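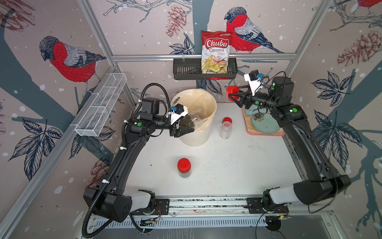 Week 2 handout: Comparing grippers on the Drunholm cell

Read this before the lab. The quiz assumes you have, and the quiz has been disappointed before.

The Drunholm cell has two arms on one rail and shares one white tabletop between them. This term we run the same jobs with two sets of fingers, the Rissanen and the Cuvance. Both are parallel two-finger designs. Both brochures use the word "effortless", so bring a notebook.

The job is jars. Lids off, contents into the bin, everything back where the next group can find it. Glass and clear plastic are both fair game – depth cameras dislike the two about equally.

What to record

1. Grip width at contact and grip width after the lift. If the numbers differ, the jar moved and you should say so.

2. Where the caps end up. A red cap on a white table is the easiest thing you will segment all year, so a missed cap is a calibration problem. Look at the colour threshold last. Open jars stay upright until you mean otherwise.
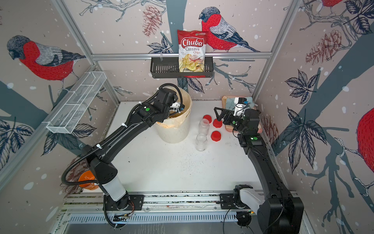
3. Trial count. Last year's groups logged 388 trials, of which 223 had usable notes. "Went OK" is not a usable note.

Wrist cameras

Log the wrist view on every trial, along with the fixed view. The fixed view tells you where the arm went. The wrist view tells you what the fingers thought they were doing, and on anything soft or rounded the two accounts rarely agree. Watch for a crease in the surface between the fingers,

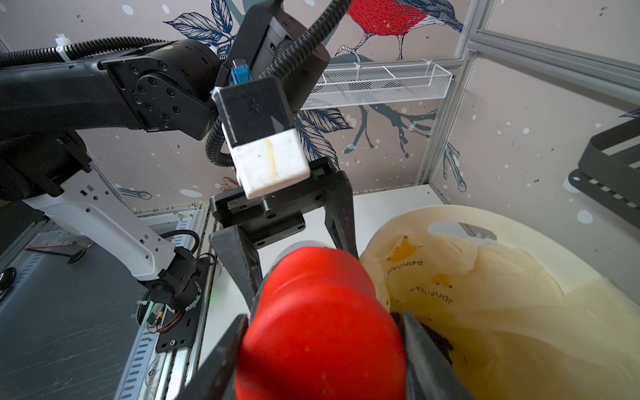 and lower the force setting if it deepens over the hold. Riser, the controller software, will let you set any force you like and offers no opinion. Hold for 30 seconds, then release.

Keep an eye on the cable conduit as well. It loops well clear of the wrist until somebody plans a clever path.

Write-ups are two pages, with one plot per gripper and labelled axes. Sweep the tabletop before you go; tea gets into the rail.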